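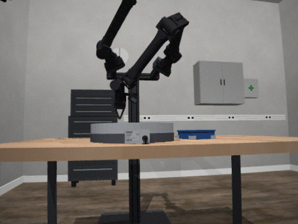
Plato redondo gris sobre mesa de madera.

Plato giratorio Bamach para mesa de comedor: opinión después de más de dos meses de uso

Voy rápido que tengo la comida en el fuego. Me lo pedisteis varios cuando puse lo de la mesa Jurkov, así que ahí va. El plato giratorio de Bamach, el liso, sin reborde alto. Lo compré en noviembre, con dinero mío, nadie me lo ha mandado.

Para qué lo quería: comemos seis en casa, la mesa es cuadrada y bastante ancha, y el del fondo siempre pidiendo el pan. Pásame la sal, pásame el agua, el codo en la ensalada. Lo típico. Mi suegra tenía uno de cristal que pesaba como un muerto y chirriaba, y yo les tenía manía a estos cacharros por culpa del suyo. Pues manía quitada.

El montaje, nada. Viene la base por un lado y el plato por otro, se encaja y listo. Las instrucciones son un dibujito y una frase en un español rarísimo ("girar con la gracia de la mano"), me lo guardo para la nevera. Trae unas gomas adhesivas para que no patine. Ponedlas. Yo no las puse el primer día y al empujar se movía la base entera por la mesa, con la sopera encima. Susto.

Giro: suave, muy silencioso. Frena solo, sin tirón. Con la fuente de horno llena también gira bien si la pones centrada. Si la pones en el borde se inclina un pelín y se nota un roce. No me ha volcado nada pero tampoco lo dejaría con la olla grande en una esquina y los niños cerca, que se ponen a darle vueltas como si fuera la ruleta y acaban las aceitunas en el suelo.

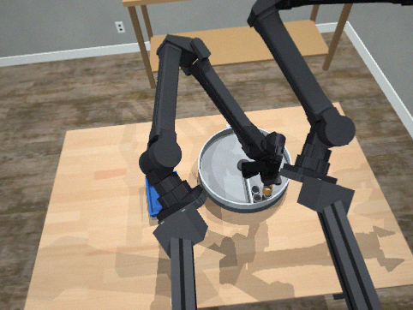
Lectura: 2 min

Limpieza. A ver. La superficie bien, bayeta y fuera. El aceite sale, la cúrcuma sale si no la dejas toda la noche (lo sé por lo que lo sé). Lo malo es la ranura entre el plato y la base, ahí se meten las migas y no hay manera. Hay que desmontarlo y darle con una brocha seca. Lo hago cuando me acuerdo, o sea poco. Al lavavajillas no, lo pone en la caja bien grande.

El tamaño, cuidado con esto. Medid antes. Lo que cuenta es lo que queda libre entre el plato giratorio y el borde, porque los platos de la gente tienen que caber y los vasos también. Yo recorté una cartulina redonda y la tuve puesta un par de comidas. Parece una tontería pero iba a pedir el grande y menos mal. Con el grande habríamos comido con el plato en las rodillas.

Comparado con el Taheri, que es el que tiene mi vecina Ewurabena Fiadzo y que me dejó un fin de semana: el Taheri es más bonito, para qué negarlo. Mejor acabado por abajo, el canto más fino. Pero gira demasiado. Le das con un dedo y no para, y con una jarra de agua encima eso es un problema. Y cuesta bastante más. A Ewurabena le encanta, la verdad es que ella lo usa para las especias en la encimera y ahí tiene todo el sentido.

El de Pivesance solo lo he tocado en tienda. Me pareció flojo, bailaba. No opino más.

Pegas del Bamach, que las tiene:
- la ranura de las migas, ya dicho
- se marca si arrastras barro o hierro, yo tengo dos rayas, se ven con luz de lado
- no venden la base suelta como repuesto, pregunté y me contestaron que "por el momento no"
- el color en la web sale más claro de lo que es

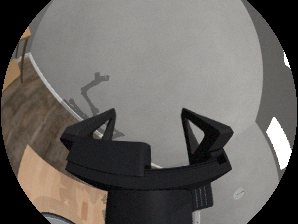 Al fondo, pared gris lisa.

Lo del color da para un rato. Mi comedor es todo gris y blanco y tenía miedo de que quedase triste. Zinhle Kruger, que me ayudó a elegir las cortinas, me dijo que el plato discreto y el color en la comida y en los mantelitos. Le hice caso. Queda bien, no llama la atención, lo dejo puesto todo el dia con el frutero encima y ya ni lo veo.

Otra cosa que me preguntásteis: si hace falta mantel. Yo no pongo, se arruga debajo y las gomas no agarran. Individuales y ya. Si sois de mantel sí o sí, mejor uno de hule bien tenso, aunque no lo he probado.

¿Lo volvería a comprar? Sí. El mismo y en la misma medida. Si sois dos en casa no le veo mucho sentido, os va a estorbar. Para familia o para cenas de picoteo, estupendo.

Si alguno ha encontrado una base compatible que lo diga en comentarios, que la quiero de recambio. Me voy que se me pega el arroz.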